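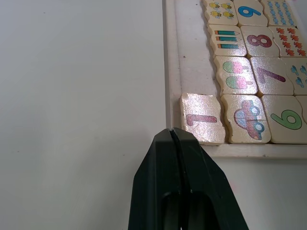

Dillmont toy library opens its doors with a summer of wooden puzzles

Families in Dillmont will be able to borrow puzzles, games and early counting toys free of charge when the new Prurkell Toy Library opens to the public on 31st May. The library takes over the old reading room on Vukow Street and starts life with 2,022 items on its shelves, nearly all of them given by local households during a collection in April.

Number puzzles are the stars of the opening collection, and children can try them at the tables before choosing one to take home. One favourite with our early testers is a wooden matching set kept in a shallow tray, where bees, coloured pencils, ice pops and autumn leaves wait to be paired with big, bright numbers. The tiles have wavy edges that interlock, and children seem to love tracing them with a finger almost as much as fitting them together!

"My own two learned to count at the kitchen table with a puzzle very like these," said Cuiping Shao, who founded the library. "You sit down for five minutes, someone asks how many ice pops there are, and before you know it the whole afternoon has gone. I wanted every family in Dillmont to have that, whatever they can spend on toys."

Each household may borrow up to three items at a time and keep them for 30 days. Puzzles go out in cotton bags sewn by the Çınar sewing group, with a card inside listing the pieces. If a piece goes missing, please just tell us when you bring the set back. There are no fines, and we have a growing drawer of spares (some of which may even belong to something).

Deming Zou, a nursery teacher who helped to sort the donations by age, is running a counting morning every Thursday during term time. Children aged two to five are welcome with a grown-up, and there is no need to book.

"Matching a number to a picture is such a good thing to do together," he said. "Some children go straight for the 9 because it's the biggest. Others only want the one with the car on it, and that's fine, we start with the car."

The library has been set up with a grant of £4,000 from the Dillmont Neighbourhood Fund, spent on shelving, low tables and a ramp at the front entrance.

Opening day runs from 10am until 3pm, with puzzle tables, a story corner and tea and squash. To join, bring proof of address and a bag to carry things home in.

Donations of complete wooden puzzles are still very welcome and can be handed in at the desk during opening hours.

ENDS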